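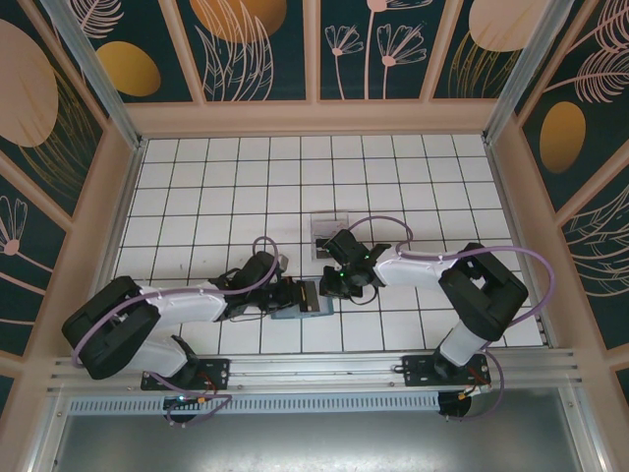
What damper setting should you use for a 2,000 meter row?
Use the lowest one that still lets you feel the handle load up right after the catch. For most people on a clean machine that falls in the lower half of the range.

I set mine too high for my first two winters. The gym where I learned, Prado, had a row of old Grokik machines with the dampers left wherever the last person put them, usually at the top. I assumed a higher number meant a harder and therefore better workout. The damper is an air intake. Open it and more air enters the fan housing, the flywheel slows down faster between strokes, and you have to pull it back up to speed each time. The monitor corrects for this. It measures how quickly the wheel slows on the recovery and works out your pace from there, so a high setting buys no free meters.

Where the setting does matter is in which part of you quits first. With the damper wide open, my lower back went long before my lungs did. With it partly closed, my legs and breathing ran out at nearly the same time, and I take that as a fair sign the load is in the right place.

Damper numbers don't carry over from one machine to the next. Lint collects on the intake screen and cuts the airflow, so a four on a dusty machine can feel like a two on a new one. The Grokik monitor shows a drag reading if you go into the second menu and take several strokes. Write that down and ignore the number on the lever. I vacuumed the screen on my own machine in June and had to close the damper nearly a full step to get back to my usual reading.

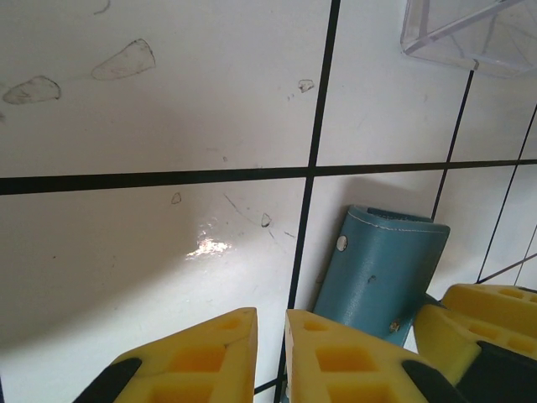

Black grid lines on a white surface.

My machine is a used Grokik with 1,527 kilometers on the counter as of this morning. The seat rollers are original. The chain gets a wipe and a few drops of oil on a paper towel once a week, and the rail gets wiped after every session. Most of the noise I blamed on the rollers was black grit on the rail. I replaced the handle with a Dadetti one, slightly curved and a little thicker. It helped my wrists but I had a blister on each ring finger for two weeks. The shock cord that pulls the handle back had also gone slack, and I shortened it by tying a new knot. If the handle droops when you hang it in the holder, look there first.

On pacing. The usual advice is to cut the piece into four quarters. I use thirds of 667 meters, which leaves the last one a meter short. I like thirds because there is only one middle to get through. The first third I hold back to one second per 500 slower than my target, after the opening strokes. The middle third goes exactly at target. In the last third I bring the rate up and stop looking at the average.

What went wrong in my last test is easy to read off the saved data. I took eight hard strokes off the start, which is fine, and then kept going at that pressure until well past the first minute. The pace looked good. Then the middle third drifted slower on almost every stroke, and the rate went up while the power went down. That means I was shortening the slide. I finished slower than the test before it, with a higher average rate.

The fix I'm trying is low-rate work, three mornings a week, with the monitor covered by a towel except for the stroke rate. I keep the log in Prarkard, which imports the monitor file without trouble but rounds the split to whole seconds. I'd like the tenths back. For now I type them in the notes field.
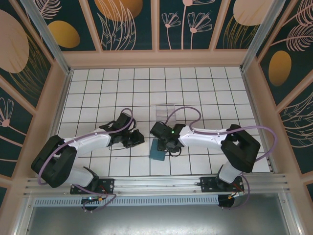
How long should you wait between two full 2,000 meter tests?
Leave several weeks between them. A full test takes more out of you than its length suggests, and fitness doesn't change enough in a few days for a second result to tell you much.

My own gap is six weeks. In between I do one shorter piece at target pace, two of the three thirds, and stop there even if I feel good. If the second third holds steady, I leave the target alone. If it drifts, I add a second to the target and go back to low-rate rows for another two weeks. The next test will be on the same drag reading as the last one, with the same handle, before breakfast.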